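Table and Dishes: Small Gallery

Welcome to the gallery part of our site. In this page I collect pictures of simple things for the table, mostly cups, trays and plates, put on dark surfaces. I like the dark surface very much, as a pale cup shows its shape on it better than on a wood table or a cloth. The collection has now 548 pictures, and on every page I place only a few of them, so it stays easy to look.

The texts are short. If you want to know more about a certain piece, please write to us through the contact form, and I will answer when I have time, usually in the evening.

White cup and tray on the black table

A white plastic cup and a square tray, on a square black tabletop. The tray has a cream rim and a pinkish-red center, and it lies a little turned. I prefer it this way. When a square tray stands exactly parallel to a square table, everything becomes too strict for my eye.
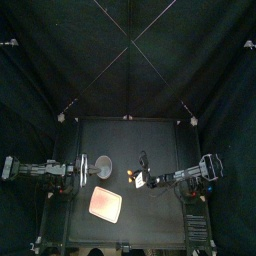 About the cups

Plastic cups are the part of the collection that I started first. I have 27 of them at home, in white and in pale colors, and I use them for water, for pencils and for seeds in spring. A white one gets gray scratches inside after a long time of washing. I remove the tea marks with baking soda and a soft sponge, and leave it for the night with water inside.

Please do not use a hard brush. It cleans well the first time, but after this the marks come back faster.

About the trays

For a small table I recommend a square tray with a rim. The rim is useful when you carry a cup over to the sofa, and also when you keep keys or coins on it. I wash my trays by hand with warm water and dry them at once with a towel. The color in the middle stays nice for years if you do not leave the tray in a sunny window.

Other galleries

Brirus: bowls and deep plates, updated in July
Divero: glass jars and bottles
Tokarz: wooden boards and spoons
Virker: tablecloths and napkins, in 2 parts

The Virker gallery is the biggest one and it can load slowly on a phone. I am working to make the files smaller.

Use of the pictures

You may use the pictures from this page for school work or for your own blog, with a link back to the gallery. For a printed catalog please ask me before. Until now the page was visited 1,773 times, and I thank everybody who wrote a kind comment. New pictures of saucers will come next.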